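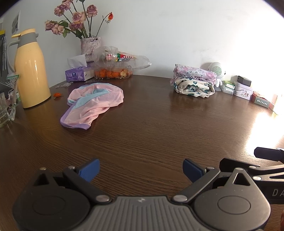 Dark brown wooden tabletop in direct sun, Parnham reading room.

Progress report: daylight and surface glare study, Parnham branch library

Period covered: up to the end of March
Prepared by: Leanne Bloxham

Work completed
Light readings were taken at 78 seats on both floors. Desk-level values on the south side passed 700 lux on clear mornings; the north bays stayed near 200 lux until the ceiling lights came on. Readers on the south side tend to move by 10 a.m. — the seating logs agree with the meter data.

Trial blinds from Vieira were fitted to four windows. Two cords have jammed and are being replaced under warranty.

Delays
The Skisora data logger lost one Wednesday of readings after a battery fault. That day will be repeated.

Next period
Matte finish samples from Trirnau will be tested on two tables. Spending is within the approved budget, and no change to the grant is requested.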